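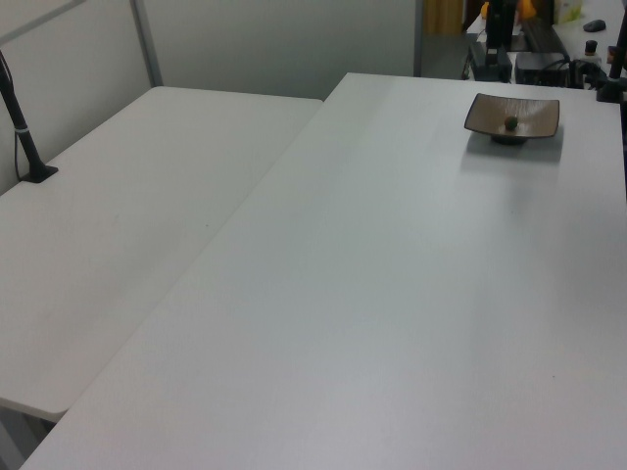 2 min read

The case against the clear desk

Every office I have worked in has eventually come down with tidiness. It starts with an email, usually in January, and ends with a grown adult carrying his stapler home in a rucksack.

At Ruddock, where I spent longer than I meant to, the clear desk policy ran to 3,260 words. I know because I pasted it into a counter one afternoon when I should have been doing something else. It allowed one drink, one notebook and one "personal item of modest size", a phrase that kept the third floor happy for weeks. Anything left out after six went into a crate, and the crate went to a cupboard, and the cupboard was by some distance the messiest place in the building.

I don't mind a clean table. I have one at home and am fond of it for the hour or so it lasts. What I mind is the belief that a bare surface means a clear head. The best editor I ever had worked behind a wall of paper and could pull out page 47 of anything you cared to name. The worst owned a single pencil, and lined it up.

Tidiness is also mostly a matter of rank. Senior people have empty desks for the same reason they have empty pockets: someone else is carrying the stuff. Ask the rest of us to copy the look and we simply hide our work in drawers, then spend the morning getting it out again.

My present employer has just sent round a draft policy of its own. It is almost 3,000 words long and includes a section on plants. Comments are invited by the end of June. I printed it out to read properly, and it is on my desk somewhere, under the post.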